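Home | Guides | Reviews | Parts | Forum | Contact

Filed under: Grippers & Hand-held Tools

How to compare finger pads on a hand-held gripper, using a blanket and a bed

July 3, 2025
By Sayaka Sugawara

When you buy a hand-held gripper, the maker usually tells you the closing force and the opening width. These two numbers are useful for boxes and bottles. For cloth they say very little. A pad that holds a mug very well can slide over a fleece blanket as if the blanket was not there, and a pad that catches fleece can refuse to let it go again.

I have now compared pads for three different tools, and I have arrived at a simple method that can be done in one afternoon in an ordinary bedroom. I wrote it down first for Hok-lam Yu, who was choosing between the Cavholm ridged pads and the Ondoton smooth ones, and he asked me to make it public. The steps are in the order in which I do them.

What you need

- One hand-held gripper with a camera, with parallel fingers and pads that can be exchanged
- Two or more sets of pads
- One fleece blanket, and one thin cotton sheet
- A bed that you can walk around on at least two sides
- A small hex key for the pad screws
- Paper and a pencil, or a spreadsheet if you prefer
- Alcohol wipes for the pads
- A luggage scale with a hook (only for step 5)

You can do the test with a gripper mounted on an arm, but I advise to begin by hand. With the arm you will spend the first two hours on the arm.

Step 1. Prepare the pads

Wipe each pad with alcohol and let it dry. New pads often carry a thin film from the mould, and in my first comparison this film gave the victory to an old used pair, which was not fair to the new ones. Fit the first pair and close the fingers slowly. Look from the side: the two faces should meet along their full height. If they touch at the tip first, loosen the screws a quarter turn, close the fingers, and tighten again while they are closed.

Write down which pad is on which finger. It is easy to exchange them by mistake, especially when they are the same colour.

Step 2. Set the camera before you touch any cloth

Lock the exposure and the white balance. A bedroom window is much brighter than a dark blanket, and if the camera is left on automatic, it will change the brightness each time you turn your wrist. I set 1/200 s for the shutter. With slower values the corners of the cloth become too soft to judge.

Expose for the cloth and let the window become white. You will not need to see the garden. If your blanket is black or dark blue, consider to borrow a lighter one for the first session, because the inside of a dark fold is the place where the contact happens and it is also the place where you see the least.

Check also that the cable has enough slack to follow a full arm movement. Cleiton Leite fixes his at the elbow with a soft strap. I let mine hang, but I look at it before every series.

Step 3. Lay out the blanket

Spread the blanket over a part of the bed and leave one border free. Do not make it perfectly flat. A few folds are good, because a real blanket has them. What matters is that you begin in a similar state for each pad, so after each attempt shake it and drop it again on the same place.

Cushions can stay. They give the camera something to compare with when you look at the recordings afterwards.

Step 4. Do the border grasp

The border grasp is the most useful of all the tests. Open the fingers fully and approach the edge of the blanket from above, with one finger on each side of a fold. Close until the cloth stops moving between the pads. Lift slowly, hold while you count to three in your head, and put it down.

Use your free hand only if the blanket is heavy, and keep it behind the fingers. Repeat ten times for each pad. For each attempt write one of these marks:

H — held for the full time
S — slipped, but was still held at the end
D — dropped
C — caught, meaning that the cloth did not come off when the fingers opened

Please take the mark C seriously. In the usual tables it would count as a success, and for a robot that must fold the blanket it is a failure.

I use a teal fleece with a black edging, and ridged pads; on the right finger you see the bright blue face with its fine parallel ridges. The edging behaves differently from the fleece, so I note which of the two was between the pads.
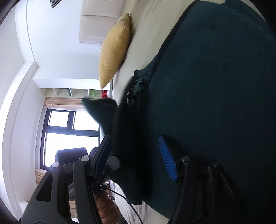

Step 5. Measure the pull

Hook the luggage scale through a corner of the blanket. A safety pin helps if there is no loop. Close the gripper on the opposite side of the same corner and ask a second person to pull the scale slowly, in line with the fingers. Read the value at the moment when the cloth begins to move.

Do this five times and take the middle value, not the best. With my tool the ridged pads from Cavholm gave 1344 grams on the fleece, and the smooth Ondoton pads gave 800. On the cotton sheet the difference was much smaller and I would not choose a pad because of it.

Noura Saab repeated this part in April with her own gripper and a wool blanket, and her smooth pads were better than mine. Her fingers close harder, so it is possible that the force hides the difference between the surfaces. If your tool has an adjustable force, measure at two settings.

Step 6. Test the release

Lift the cloth again, bring it over the bed, and open the fingers quickly. Watch if a part of it hangs on one pad. Ridges that run across the finger tend to keep fleece for a moment. On my pads this became worse after a long session, when the ridges had collected fibres. A dry toothbrush cleans them well. Alcohol alone only moves the fibres to another place.

Step 7. Look at the recordings

Go through the recordings on a large screen before you decide. I look for three things in particular:

1. Can I see the pad face at the moment of contact, or is it hidden by the cloth?
2. Does the finger tip bend to the outside when it closes?
3. Is the cable ever between the lens and the object?

If the answer to the first question is "hidden" in most attempts, try to approach with the wrist turned by a quarter. The picture will be sideways, which is tiring to watch, but for training a policy it does no harm if the robot will also make this movement.

Which pad to choose

For fleece, towels and knitted things I would take the ridged pads and accept the cleaning. For thin sheets and shirts the smooth ones are enough, and they release better. I have also tried the Vieira foam pads for a short time. They were pleasant with cushions, but the foam began to tear at the corner after two sessions, and a set costs more than the other two together.

About wear I can say less. The maker of the ridged pads writes 3000 cycles, and I have not reached this number. Rosângela Pacheco keeps a longer record for the pads in the Maltstead workshop, and I will add her values to this page when she has finished.

Change the pads always in pairs, even if only one looks worn.

Previous guide | Next guide | Back to Grippers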